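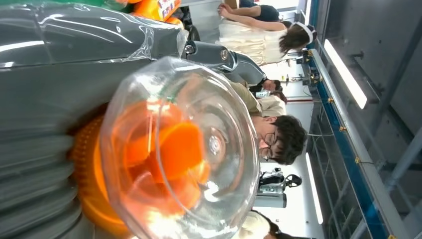
Updated Rules for Robot Demonstrations with Food

Revised rules for public and in-house robot demonstrations involving food take effect at the Jidcombe site on Tuesday, September 2, 2025. They replace the interim notice issued in April and apply to all Futico staff, visiting partners and contractors.

Before a session opens, the lead operator must walk the area and sign the start sheet. Guests may stand near an arm only when it is in reduced-speed mode and a second trained person is at the stop button. The operator does not leave the controls while guests are present, even if the arm is idle.

Protective film on an arm is to be checked for tears at the start of each session and replaced between food types. Glass bowls remain permitted for cut fruit and similar items, provided they are inspected for chips beforehand. A chipped bowl ends the session until the surface and the gripper have been cleaned and checked. Food handled by a robot during a demonstration is not to be served.

Groups of up to 29 guests may be admitted at one time. Larger groups will be divided and given separate start times by the front office.

Partners from Quiroga and Prukelance should note that their own site training does not replace the Jidcombe briefing – each visitor who will operate equipment must complete it in person. Records from earlier briefings remain valid until their printed end date.

Questions about the rules, and requests for an exception, should be sent in writing to Milagros Bravo, Operations Safety, Room 528.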